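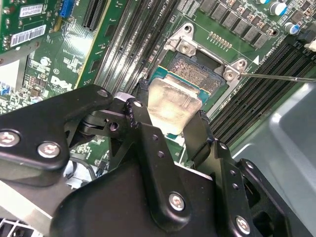

Gripper holding the metal slab at the open CPU socket, screwdriver on the right-hand bracket screw.

Setting up and looking after the Nadar board cell

These steps cover the start-up check, gripper service and socket approach for the Nadar cell at Nirkstead. They assume the Cerkitz controller is already commissioned and the arm has a valid tool definition. If the gripper has been changed, do the tool calibration first and come back.

1. Seat the chassis

Lay the computer case on its side on the slotted aluminum platform, open side up. Push it against the stops and try to rock it by hand. Any play at the case shows up as a larger error at the socket, so fix it now. Tighten the T-slot bolts on the fixture to 5 Nm, working outward from the bolt nearest the case.

Unplug the computer's power cord. Clip the ground lead to bare chassis metal before any tool goes near the board.

2. Check the gripper

Put the arm in service mode and lock out the drive. Then:

- Wipe the fingertips with a lint-free cloth and isopropyl alcohol. Let them dry.
- Check every hex-socket screw on the plates and linkages. Replace any screw with a rounded head.
- Open and close the fingers by hand through full travel. If a pivot feels gritty, clean it before adding oil.
- Look at the cable run along the arm. It needs slack at the wrist at both ends of travel. 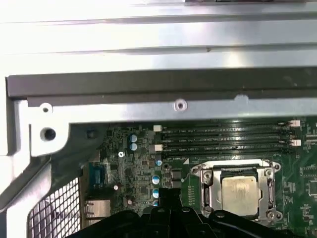
Restore drive power and home the arm. Load program 2755, which is the slow approach with no pick. Set speed override to 12 percent and leave it there until the end of step 4.

3. Teach the approach points

Teach the high point first, well above the chassis wall and clear of all cables. The low point goes directly over the socket opening, with the fingers closed. Jog down in tool coordinates only. World coordinates will drag the gripper sideways if the case sits at an angle to the platform, and the memory latches are the first thing it meets.

Save both points, back out to the high point, and run down again from there. The gripper should stop in the same place each time. If it drifts, recheck the chassis seating before you touch the taught values.

4. Set the force limit

The Cakitz gripper driver ships with a grip force limit of 99, in its own units. That is far too high for thin parts. Drop it to some 30 percent of that value and test on a scrap heat spreader -- never on a live part. Raise it in small steps until the piece holds through a full wrist rotation.

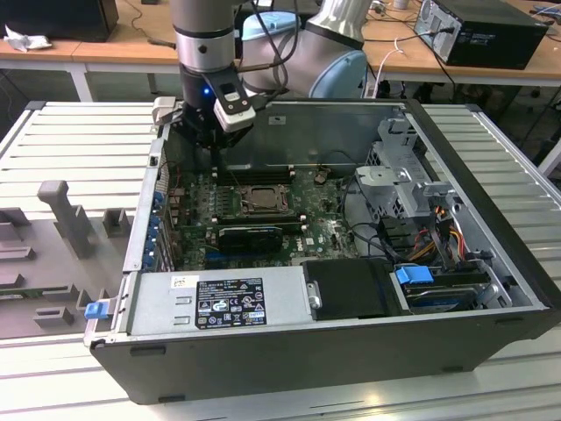 Keep contact detection on for every downward move inside the case. The socket pins bend under very little load, and a bent pin usually means a new board. After a contact stop, raise the arm straight up before clearing the fault. Do not let the controller resume from the stopped position.

5. Routine care

Clean the fingertips at the start of each shift. Check the screws weekly. Repeat step 3 after any collision, any gripper change, or any move of the platform. Back up the taught points to the Cerkitz controller and note the program revision in the cell log.

We use cookies to remember your settings and measure site traffic. Accept all | Manage preferences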